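Equipment planning for household robotics

Equipment planning for household robotics is the process by which a laboratory, school or small firm decides what to buy, what to rent and what to simulate before starting work on robots meant for homes. It covers the robot itself, the computers that run it, the rooms and furniture it is tested in, and the staff time needed to keep everything working.

Budget structure

Most plans separate one-time purchases from running costs. One-time purchases include arms, mobile bases, cameras and workstations. Running costs include software licenses, spare parts, insurance and electricity. Marit Fjeld, whose planning guide is used by several Nordic training programs, recommends that 18 percent of the hardware price be set aside each year for repairs. Smaller groups often leave this line out of the first budget and add it in the second year.

Household objects are usually listed as consumables. Dishes break, food has to be replaced, and plants need care, so a physical test kitchen costs money even when no robot is running in it.

Simulation before purchase

Many groups build a simulated room first and use it to settle questions of reach, counter height and floor space. A modeled kitchen can be rearranged without cost, and crowded counters can be tried against several arm lengths before an order is placed.

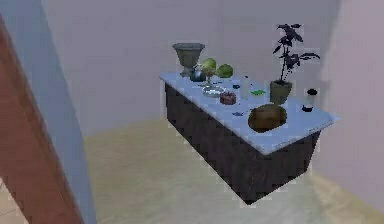

Rorkavov, November 2022

The simulated kitchen used in the Undura project centers on a dark paneled island with a pale stone countertop. Bread, two heads of lettuce, a glass dish, a slim bottle and a potted plant share the surface with several smaller items. The plant rises well above the counter, and tall objects of this kind matter in planning because an arm must reach past them or over them.

Undura's planners, Liv Rustad and Eilif Boström, compared eight arms in simulation and requested quotes for two. The project spent 3,000 euros on computing during this stage. The arm was ordered from Kistent the following September, together with a mobile base.

Buying and renting

Renting suits projects shorter than a year. Suppliers such as Lamptey offer leases with service included, although shipping and setup are normally billed separately. Buyers should ask for the delivery time in writing and check whether the gripper, the controller and the safety stop are part of the quoted price. Doorways and elevators should be measured before a mobile base is ordered.

See also: Service contract; Test kitchen; Total cost of ownership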